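Home Papers Authors Search

4.2 Transfer of the landing-aid results

Claims that simulator scores carry over to real cockpits deserve more doubt than they usually get. Stinance reported that its brownout landing aid kept helicopters inside the pad limits in 1,318 of 2,000 simulated approaches. The dust model behind those runs was fixed, the wind came from one direction, and the pilots knew the pad. We repeated 300 of the approaches at Urkdale with the wind allowed to shift, and seven crews flew them. The gain over unaided flight shrank to a level we would not wish to defend.

Rendered scenes have the same weakness when they stand in for test evidence. Clean surfaces and tidy edges say little about how a sensor copes with grit on its window.

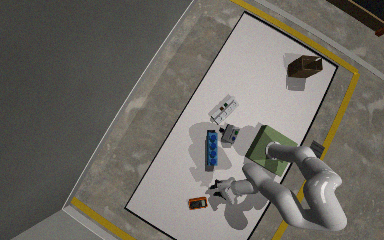 Figure 3. Simulated scene with a white robot arm on a green base, fixed to an off-white mat.

4.3 Limits of the Jetix data

Jetix supplied height and drift logs but left out aborted approaches. Lương (the second supplier) kept them, and its averages are worse. We suspect the two facts are linked. Until both sets are logged alike, ranking one aid above the other seems unwise.

Comments

Liis Adomaitis: Were the aborts pilot-called or automatic? The text never says.

Hạnh Đàm: Seven crews is thin. I'd want the raw logs.

Related papers
Drift cues in low visibility
Dust models for rotor downwash
Counting aborted landings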